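Home Projects Minutes Members Contact

Lornano Workshop Group
Minutes of the October meeting, started 6:40 p.m.

Chair: Bongani Oosthuizen

1. Previous minutes
Accepted with one correction. The Tandside order was for 600 screws, not 200.

2. Lighting
The pink lights stay up for now. Several members find it hard to tell the part colors apart under them and asked for a plain white lamp near the bench. Bongani will price one – limit 40 dollars.

3. Storage
Ladefoged has offered us a shelf unit. Agreed to take it if it fits behind the door. The Dedent catalogs can go to recycling.

4. Parts board
The white board stays flat on the dark gray table, with the blue parts kept on it. Members liked having everything in reach. Two changes were agreed: write a name beside each outline, and order 3 spare blue parts. It was also asked that the board not be used as a tray for drinks. 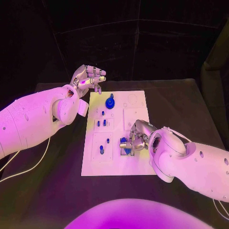
The white board and blue parts, item 4.
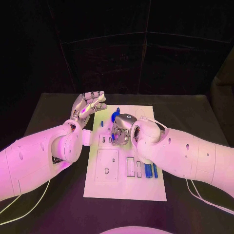
5. Any other business
The side door sticks again. Bongani to plane the bottom edge before the next meeting. Key list to be updated – two people still have old keys.

Meeting closed at 7:55 p.m.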